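Bepari Storage Fittings Group
Minutes of the working meeting, 16/05/2022

Present: Oi-ling Chuang (chair), Styliani Fragkou, Fung-ping Mak, Yee-man Lam (minutes)
Apologies: Feng-yi Yau

1. Minutes of the previous meeting

Accepted with one correction. Under item 4, the part reference for the wall hooks should read 1764. The reference 1725 belongs to the short crossbar.

2. Matters arising

2.1 Hokholm has confirmed that the spare crossbar can be returned unused. FM to arrange collection.

2.2 The shelf label sheet has been reprinted in the larger type. Closed.

2.3 The question of a lid for the basket was carried over again. SF has no drawing yet. It stays on the list at low priority.

3. Tiled bay: hanging storage

3.1 SF reported on the layout of the tiled bay. The purpose of the layout is to get small household items off the floor and onto the walls, with the floor kept for items that have no hanging position. Two fittings are in place, a wire basket and a hook rack.

3.2 The basket hangs from the crossbar at the back. OC asked whether soft packages should be allowed to stand above the rim. SF said the rim height is adequate for boxed goods but gives little support to plastic packs, which fold over the front edge. Agreed that soft packs go in flat where they fit, and that the basket is not to be filled above the rim with anything rigid.

3.3 The hook rack is mounted vertically on the right side and held with zip ties. FM stated that ties are acceptable for a trial but should not be treated as the final fixing. The tails should be trimmed. YL asked for the load on each hook to be written down before the rack is used for bags. No figure was available at the meeting.

3.4 Tiled bay, basket and hook rack.

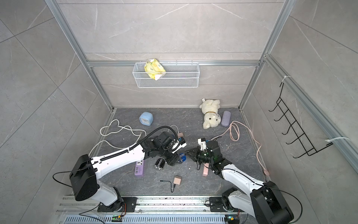

Fig. 1. Tiled bay with wire basket on crossbar and hook rack at right. Clock, bear and glasses case on floor.

3.5 Discussion of Fig. 1. FM noted the white cable lying in a loose coil on the floor near the clock and asked that cables be gathered and hung up. The hook rack was suggested. SF preferred a separate clip on the left side, so that the hooks stay free for other things. Left open until the load figure is known.

3.6 OC pointed out the crumbs on the floor. The slab is to be wiped down before items are set out. The existing cleaning note covers the walls only and will be extended to the floor.

3.7 The glasses case and the clock were proposed for a small shelf. The group did not agree on a position. YL favored the back wall below the crossbar; FM objected that the basket would then be awkward to lift out. Both positions to be drawn up by SF.

3.8 The plush bear is too large for the proposed shelf depth and will keep a floor position against the back wall.

4. Wall tiles and grout

4.1 FM has checked the Senura cleaner on a spare tile. There was no mark on the face of the tile. The grout had not been tested and will be done next.

4.2 No drilling into the tiles. All fittings are to be carried by the aluminum bars. This was already the practice but had not been written down.

5. Parts and stock

5.1 Stock of Flevix ties stands at 71. OC considered this enough for the trial. No order to be placed.

5.2 Further hook racks: 3 requested by SF. Approved, subject to item 3.3.

5.3 The parts list still shows the old basket depth. YL to correct.

6. Actions

SF: drawings for both shelf positions; left-side cable clip.
FM: hook load figure; trim tie tails; grout test; Hokholm return.
YL: extend cleaning note to the floor; correct parts list.
OC: send these minutes to FY and ask for comments on 3.7.

7. Any other business

FM asked for the layout note to carry a revision letter. Agreed. The current issue becomes revision B.

8. Next meeting

Date to be set by OC once the load figure has been circulated. The full review of the bay remains planned for December.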